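Ticket 537: Knitting guild mailing list sends every message twice
Status: Open, waiting on reply
Opened by: Wendy Hulme
Assigned to: Jarmila Machala

Wendy Hulme, 9:40 am
Good morning, and thank you so much for looking at this for us! Since we moved the Sonotcombe list over to Flukolo in January, a good number of our members get each newsletter two times, a few minutes apart. It isn't everybody. My sister gets one copy and I get two, and we both signed up the same afternoon. I've tried removing myself and adding myself back, and I'm afraid it made no difference at all.

Jarmila Machala, 10:15 am
Hello Wendy, what a nuisance, and thank you for such a clear note. I looked at the last send and it went to 1,000 addresses, with 145 of them listed in both "Members" and "Pattern Club." My guess is that the two groups are being mailed separately. Could you open Settings, then Sending, and tell me whether "Combine groups" is checked? The basic help pages are still worth a look if any of the menus have moved on you.

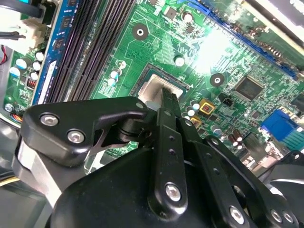 Motherboard and processor socket

Wendy Hulme, 11:05 am
Found it, and it was not checked! I've checked it and saved. I sent a little test to the 40 people on the yarn swap list, but of course hardly any of those are in both groups, so I don't suppose it proves much. Radek Hájek is in both and has offered to be our guinea pig.

Jarmila Machala, 11:20 am
That's very kind of Radek. Please make a small group with him and yourself, add you both to Pattern Club as well, and send to the two groups together. If a second copy still arrives, forward it to me with the full headers and I'll pass it to Bohumila Kadlec, who looks after the mail queue.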